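Cluttered Counter Tips for Teaching a Kitchen Arm

I've been collecting pick-and-place examples in a simulated kitchen since August, and my early ones were pretty useless. Everything stood upright in a tidy row! The arm learned tidy rows and nothing else. So these are the habits I've picked up (a few of them stolen from Ottmar Pfeiffer, who runs the Nallcombe kitchen set).

Mess the counter up before you start. Lay a bottle on its side, let a fork end up partly under it, and put an egg somewhere awkward. Repeat things, too. With three red bell peppers out, "pick up the pepper" gets a lot more interesting, and you'll have to say which one you mean in your label.

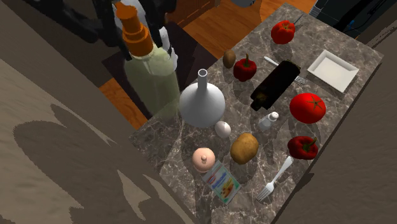
Then shuffle after every 4 runs. I used to leave one layout up for 17 and wondered why the next batch went so badly. Turn the plate, swap the potatoes, move the salt shaker, and start the arm from a different spot while you're at it.

Keep your fumbles, but tag them. A dropped fork is worth having as long as it isn't filed with the good grabs. I put mine in a folder called Rekthorpe, don't ask.

And go slow on the joystick! I'd take 100 calm examples over a giant pile of jerky ones. If my hands get twitchy I stop and make coffee, then redo the last run before I save anything.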